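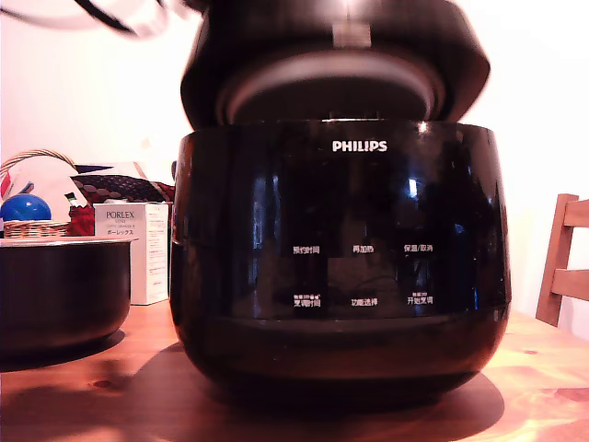

Tanura Open House – Kitchen Task Demonstration
Pre-opening safety checklist, Room 125
Checked Thursday, 8:40 a.m., before doors
Entries: OK / FIX / N/A. Every FIX needs a comment and a recheck before the first group comes in.

1. Approach and visitor line

1.1 Floor tape down along the full visitor side. OK
1.2 Rope posts set on the tape. FIX
Comment: The left post was inside the tape by a shoe's width. Moved and rechecked. OK at 8:55.
1.3 Second exit from Room 125 unlocked and clear. OK
1.4 Group size limit posted at the door. OK
Comment: Sign still said last year's number. Replaced with the new sign from Prekness.
1.5 Children's step behind the line. OK
Comment: The step slides on the vinyl floor. Rubber mat added under it. Please keep the mat with the step when it goes back to storage.

2. Arm and controller

2.1 Base bolts checked against paint marks. OK
2.2 Emergency stop at operator position tested. OK
2.3 Emergency stop at presenter position tested. OK
Comment: Tested with the arm moving at demonstration speed. Both stops have to be reset by hand at the controller. The presenter should not try to restart from the front.
2.4 Reduced speed locked in. FIX
Comment: The controller came up in the Soltance default profile after the overnight update. Open house profile loaded again and speed limit confirmed. Check this after every power cycle, including after lunch.
2.5 Reach limits loaded and tried at the corners. OK
2.6 Cable run to the arm covered. OK
2.7 Gripper pads clean, no splits. OK
Comment: One spare set in the drawer under asset no. 321.

3. Table and objects

3.1 Table stable, does not rock. OK
3.2 Rice cooker placed on its mark. OK
Comment: Center of the table, control panel facing front.
3.3 Lid moves freely by hand. OK
3.4 Inner pot out before the lid task. OK
Comment: Set the pot to the left of the cooker. If it goes back in the cooker, tell the operator before the next run.
3.5 Cooker unplugged at the wall for lid and button tasks. OK
Comment: No cooking and no water at any time during the open house. The food table is in the hall.
3.6 Items at the back left of the table. FIX
Comment: The white PORLEX box is behind the pot, with the basket farther back. Both can stay for the recognition part of the talk. For the lid task the box is to be moved back to the wall. The presenter does this with the arm stopped.
3.7 Chair on the right side of the table. FIX
Comment: Nobody is to sit there while the arm is powered. Chair goes out of the reach area before each run.
3.8 Glare on the control panel. FIX
Comment: Not a hazard, but it was raised at the rehearsal. The black front picks up the window and the labels get hard to read. Blinds on the window side half down helped. Leave them that way.

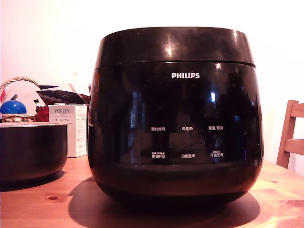

Item 3.8: reflections over the button labels on the front of the cooker.

3.9 Button labels explained to visitors. OK
Comment: The panel is in Chinese. An English card is on the rope post, made up by Tôn for the spring visit. The card lists all of the labels: preset time, reheat, keep warm/cancel, cooking time, function select, start cooking. The scripted press is start cooking, bottom right.

4. Running the demonstration

4.1 Operator stays at the controller for the whole run. OK
4.2 Presenter stays on the visitor side of the table. OK
4.3 Five-minute gap between groups. OK
Comment: Use the gap to put the cooker back on its mark and look over the pads.
4.4 If the lid sticks or the arm stalls, press stop first, then talk to the group. OK
Comment: At the rehearsal the presenter reached in to free the lid while the arm was holding position. This was discussed with both presenters. Hands go in only after the operator says "stopped" out loud.
4.5 Visitor requests to touch the arm. N/A
Comment: The Prekness hand-guiding unit in the lobby is the one for that.

5. First aid and contacts

5.1 First aid kit on the wall by the door, seal unbroken. OK
5.2 Extension 785 posted at the controller and at the door. OK
5.3 Incident sheets on the clipboard. OK

Open at the end of this check: 3.6 and 3.7, both to be rechecked by the operator before the first run. Item 2.4 to be checked again after lunch.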